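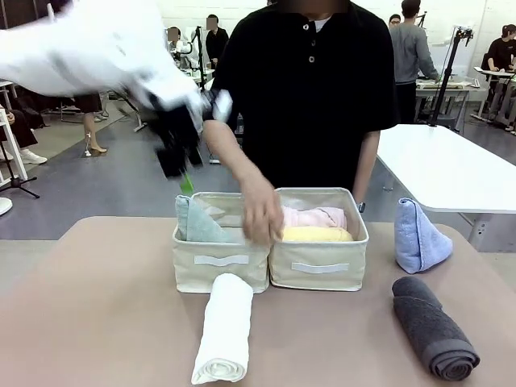 Towels and both baskets on the table, with the left arm over the gray-blue one.

Towel Sorting, Part Two: Baskets, Rolls and Bad Labels

Last updated: February

Our club task this term is putting rolled and folded towels into fabric baskets. The project is called Brumalside, after nothing in particular. Part one covered getting the arms to move at all. These are my notes on collecting demonstrations and on what I got wrong in the labeling.

The task definition fits on an index card. Towels start on the table or in a basket. The arm picks one, moves it, and lets go. An episode counts if the towel ends up in the target basket and the basket is still upright. Eleri Pumphrey wrote the card and has refused all amendments, including two good ones from me.

We set a target of 300 usable episodes. We recorded 379 and kept 300 after review, so 79 were thrown out. Most of the rejects fell into one group: the fingers closed on the basket wall along with the towel, and the whole basket came up. The soft sides fold inward when something pushes on them, and a position that was clear at the start of an episode may be blocked by the end of it.

We started with a person resetting the baskets between episodes only. That was too slow. Now a person can reach in during a session and set the spacing by hand, and the log gets a flag for every intervention. The flag is a key press on the logging laptop. I forgot to press it for most of one evening, and sorting that out took longer than the recording did.

Rolled versus folded

Folded towels are easy to pick if they stand on an edge. Flat on the table, they are bad. The fingers need something to close around, and one layer of terry cloth pressed against a tabletop gives them very little.

Rolled towels are more forgiving, with one exception. A tight roll behaves like a solid cylinder. A loose roll collapses when gripped, and the opening closes up on whatever is inside it. The wrist view is good for telling the two apart, as the spiral end is easy to see from above. The mint-green roll in the basket is a tight one. The light blue one beside it is wider and looser, and it has a black-and-white patterned cloth tucked in the hollow.

My first label set had one class for "rolled." I split it into "tight" and "loose" and went back through all the kept episodes. It took two nights. Grasp success on the held-out set went from bad to roughly 80 percent for tight rolls. Loose rolls are still poor, and I don't have a number I trust for them yet.

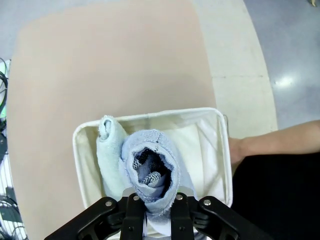 Grip force and the Finomar script

The gripper setting we inherited was tuned for hard objects. On towels it squeezes to the limit and then reports a fault. I wrote a small script, Finomar, which closes the fingers in short steps and stops when the width stops changing. It is slow but it no longer faults. The step size is a guess that has survived testing.

Okero, the older script that replays recorded motions, assumes a fixed closing time and does not wait for Finomar to finish. The current fix is a pause after each close command. A proper handshake between the two is on the list — it has been on the list since last term.

Next

More loose rolls, recorded on purpose this time. Eleri wants a second index card for towels with another cloth inside. The open question is whether the pair counts as one object or two. I say one, if they arrive together. She says the card decides, and the card is not written.

Jarman, our shared drive, is nearly full, so the rejected episodes go to an external disk before we record anything else. If you are in the club and have files in the scratch folder, move them.

This site uses cookies to remember your reading preferences. Accept | Decline

Contact | Copyright, the author | Back to top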